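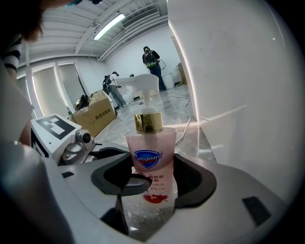
펌프형은 결국 바닥에 남는 게 아까워서 안 쓰게 되더라고요, 하고 Periklis Kouris 님이 지난번 비누 글에 댓글을 달아 주셨는데요. 저도 한동안 같은 생각이었어요. 그래서 고체 비누만 쓰다가 이번에 세이프가드 핸드솝으로 갈아탔고, 쓴 지 17일 됐습니다. 내돈내산이고 길게 씁니다ㅎㅎ

일단 고른 이유는 솔직히 색이에요. 반투명 분홍 병에 펌프 목 부분만 금색이라 세면대에 올려두면 은근히 예뻐요! 라벨에 빨간 석류 그림이 있고 글씨는 중국어라서, 처음엔 번역 앱 켜 놓고 한참 들여다봤네요. Sokport 수입 코너에서 샀는데 직원분도 잘 모르신다고 해서 그냥 들고 왔어요.

향은 달달한 편입니다. 과일 사탕 쪽에 가깝고, 손을 헹구고 나면 금방 옅어져요. 저녁 준비하다가 씻어도 음식 냄새랑 안 섞여서 이건 마음에 들었어요. 다만 남편은 너무 달다고 부엌에는 두지 말라네요. 그래서 부엌에는 예전에 쓰던 Galanis 무향 비누를 그대로 두고, 욕실에만 놓았습니다.

거품은 보통이에요. 한 번 누르면 두 손 씻기에 넉넉하고, 아이들은 꼭 3번씩 눌러서 문제지만요 (제발...). 펌프는 뻑뻑하지 않고 끝까지 잘 내려가요. 주둥이가 긴 것도 생각보다 편해요. 병을 벽 쪽에 바짝 붙여 놔도 손이 들어갈 자리가 나오거든요.

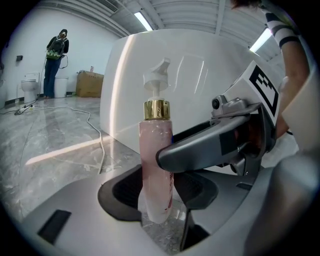

리필해서 써도 되나요? 저는 다 쓰면 병을 헹궈서 바짝 말린 다음 같은 종류로만 채울 생각이에요. 다른 비누랑 섞었다가 펌프가 막힌 적이 있어서요.

아쉬운 점도 적어 볼게요. 젖은 손으로 병을 옮기려면 꽤 미끄러워요. 어제도 욕조 턱에 올려놨다가 놓칠 뻔했어요. 그리고 펌프 목의 금색 부분에 물얼룩이 잘 남습니다. 마른 수건으로 한 번 닦으면 없어지긴 하는데, 저처럼 게으른 사람은 그걸 매일은 못 해요.

보습은 기대 안 하시는 게 좋아요. 당기는 느낌이 심하진 않지만 하루에 14번 넘게 씻은 날은 손등이 좀 까슬했어요. 11월쯤 건조해지면 핸드크림은 꼭 같이 써야 할 것 같고요. Asville 사는 언니한테도 한 병 줬는데 언니는 촉촉하다고 하니 피부 따라 다른가 봐요.
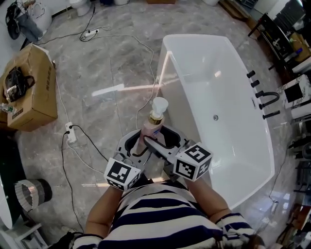 그래도 욕실용으로는 계속 쓸 것 같아요. 흰 욕조나 흰 변기처럼 온통 하얀 욕실에 분홍색 하나 있으면 분위기가 확 살아요. 손님이 오면 꼭 향 얘기를 한 번씩 하고 가시고요.

별점은 10점 만점에 7점. 향이랑 펌프에서 점수를 주고, 미끄러운 병이랑 물얼룩에서 뺐어요. 다음에는 Grillmont 거품형을 써 보려고 주문해 놨으니 도착하면 둘을 나란히 놓고 비교해 볼게요. 써 보신 분 계시면 향이 어떤지 댓글로 좀 알려 주세요!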